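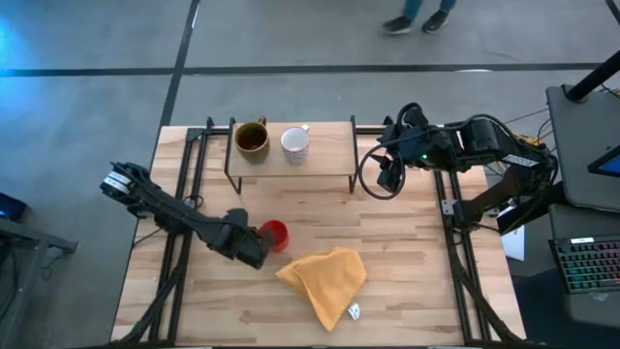 The left arm and the red cup, with the mug shelf at the back of the table.

Rekisness two-arm table kit: notes from the open day
2024-07-09

I went to the Rekisness open day prepared to be sold something. What I got was a paper name badge, a very good samosa and most of an afternoon watching two black arms tidy up after a coffee break that hadn't happened.

The kit is a pair of arms bolted to a table, sold together for anyone who wants to teach a machine small household chores. Poonam Singhal ran the demo and was refreshingly bad at marketing. Someone asked how long it takes to learn a new job and she said "longer than you'd like," then went back to fiddling with a cable.

The job was cups. Pick up the red one, put it on the shelf with the mugs, then deal with the yellow-orange cloth. My aunt could do this while on the phone and annoyed with me. The left arm goes in sideways, very slowly, like a man reaching for the last cookie in front of his in-laws, and stops just short of the cup to think it over. On the first try I saw, it got the cup to the shelf and set it down more gently than I treat my own dishes. On the next it nudged the cup over and then closed its grip on nothing, with total confidence. Out of 4 tries I'd call 2 clean.

The cloth was harder. Yabsira Lemma, who had driven over from the Mullent shop and asked all the sensible questions, wanted to see it folded. We saw it moved. It ended up in a different heap, maybe a slightly better one.

What I liked: the arms are quieter than my fridge, and the gripper camera looks straight down at the work, so there's less guessing from across the table. The butcher-block top is also nicer than anything I eat off.

What I didn't: cables. They run down the rails and hang in a loop off the wrist, and I spent a good part of the demo waiting for one to catch on something. None did while I was there. The setup guide runs to 425 pages and I was allowed to hold it.

The price is $4000 for the pair, table extra. Kalkidan Asfaw has the Civness kit at her school and says it's faster but sulks after lunch and needs restarting. I haven't tried that one.

Would I buy it? For a classroom or a lab, probably, if somebody there enjoys tinkering. For my kitchen, no. Three stars, plus a half for the samosa. Next open day is in March and I've put my name down.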